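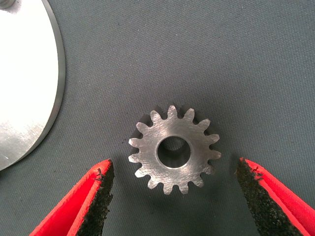
Changing the pads every week is a waste of good pads, one reader wrote to us after the first version of this page, and it would be enough to squeeze harder. We received this remark in several forms, so it has its own answer further down.

Udavgate gear station: dropped gears and the stop in December
Frequently asked questions
Last updated: Jun 2, 2019

What was the fault?

The arms at our Stikelville workshop put small spur gears onto short pegs on a round base plate. In December the gears began to slip from the fingers, mostly in the last moment before the peg. In 131 runs we lost the gear in 20. In most of these the gear fell back on the cloth and the run was simply repeated. In one run the gear stood on its edge between the peg and the finger, the arm continued to push down, and a finger block cracked.

Was anyone hurt?

No. One of our people had a hand inside the marked area when the finger block cracked, and the arm was still under power. No hand should have been there. We treat this as a safety matter and the station was closed until the new rules were ready.

Why did the gears slip?

The gripping pads were worn. The pad material is black and rough, similar to coarse sandpaper, and it loses small grains from the edge. When the edge becomes ragged, the pad touches the gear on one or two high spots only. The gear can then turn a little in the grip. A turned gear does not sit flat over the peg, and the arm does not know it.

We first looked in the wrong direction. For almost two weeks we believed that the calibration was bad and we repeated it many times. The log from the left arm looked strange in the same days, which did not help. It was a loose plug and had no connection with the slipping.

Can I use harder pressure instead of new pads?

Please do not. We tried it. With more force a worn pad loses its grains faster, and a small gear can jump out from the fingers. The reader is right that the pads cost money, but a finger block costs more and takes longer to arrive from Dumport.

Does the fault depend on which gear I use?

A little. The steel gears are heavier and their faces are ground smooth, so they slip sooner. The white gears are lighter, but they also slid away when the fingers closed unevenly. Do not take good results with one kind as proof that the pads are fine for the other.
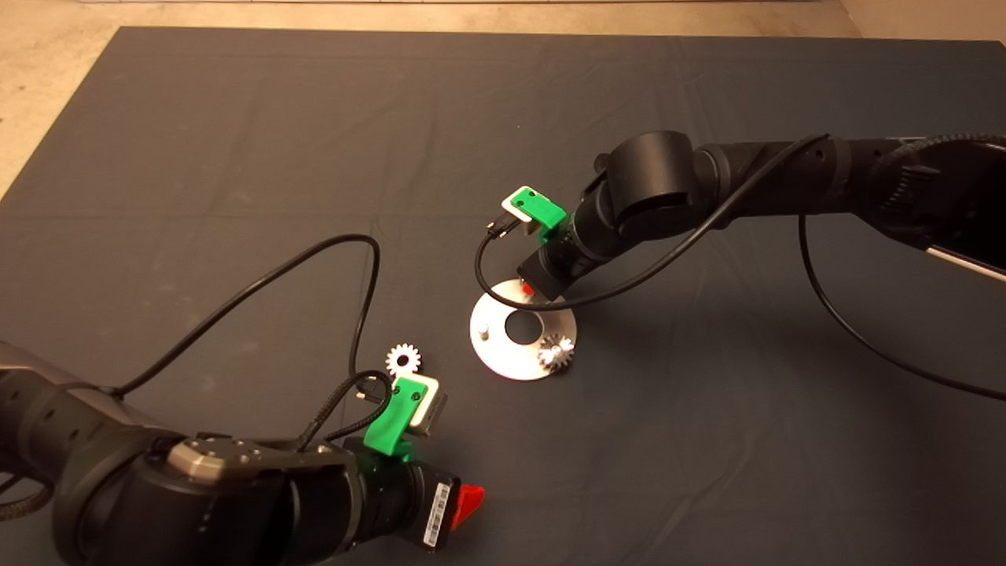
Both arms at the base plate, with one gear on the plate and one on the cloth.

Where should the cables be during a run?

Behind the wrist and out of the path between the two grippers. The thin black cables make wide loops when the arms come close together, and a loop can pass over the cloth and pull a gear with it. It happened to us twice. Look at both loops before you start, with the arms in their nearest position, because at the rest position everything looks good.

Why do you work on a cloth?

Dropped gears do not roll far on it. The bad side is dust and lint. Small bits can come into the hole of the gear and then the gear stops halfway on the peg, which in the log looks the same as a slip. Shake out the cloth every morning. Do not use compressed air near the arms.

A gear has dropped. May I pick it up by hand?

Only in this order:

Press stop and wait until both arms are still.
Switch the arm power off. Pause in the software is not enough.
Support the arm if it is raised, it can sink when the power is off.
Take the gear out and look in the hole for grains.
Check both fingertips before you switch on again.
Write the drop in the station book, also when it seems unimportant.

Before December many of us used only the pause button. The Makowska controller keeps the motors powered in pause, and the arm may move when the connection comes back. This was written in the manual, on a page we had not read carefully.
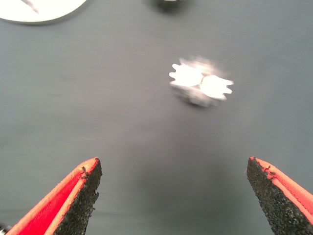
Reading time: 4 minutes

How do I see that a pad is finished?

Look at the tip first, where the pad meets the red shell. Wear starts there as a notch or a place where the dark material peels. If you can see such a place on either finger, change both pads. Do not change one side alone. A new pad against an old one pulls the gear to the side, and we had more drops on that day than on any other.

The wrist camera is good for this check when the fingers are open, as the tips are very near to the lens and sharp. For the gear it is less good. A gear can be badly smeared in the picture if something moves, so please do not judge the position of a gear from a single still.

How often do you change pads now?

After 100 grips, or once a week, whichever comes first. We do not know yet if this is too careful.

Did you change the program as well?

Yes, in two places. The arm now stops if the push downward is higher than expected before the gear is on the peg. It also waits a short moment after the fingers close. The second change made each run slower, and there are different opinions about it in the workshop.

Are the old recordings still usable?

The recordings from before the fault are. Those from December are marked in the folder list and should not be mixed with the others until someone has gone through them. This work is half done.

I had the same problem at another station. Where do I report it?

Use the fault form on the Udavgate page and choose "gripper, pads". Please add a close picture of both fingertips and the number of grips since the last change, if you have it.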